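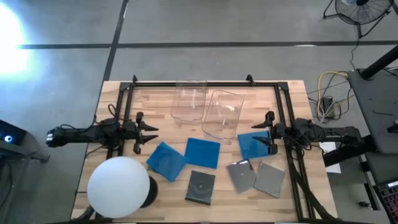

Dreltolness, March

I want to defend the clear plastic box. My friend Laurinda Garcia says it is ugly, because a cupboard should hide what is inside. For years I agreed with her. I had 20 boxes of cardboard, all with labels in my own bad handwriting, and I opened 2 or 3 of them each time I needed a cloth.

A label tells me what I planned to keep in a box. A clear wall tells me what is really there, even when I am lazy, and I am lazy most evenings. 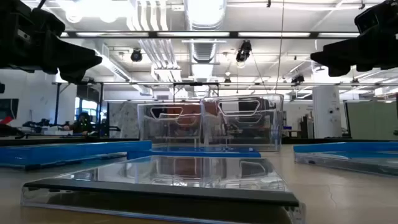

Lids are a harder question. I think they should have a color, and blue is a good one, for a transparent lid on a pale table is easy to lose. Laurinda answers that a colored lid hides the contents from above. She is right, so I keep my boxes on a shelf at the height of my eyes and look at them from the side.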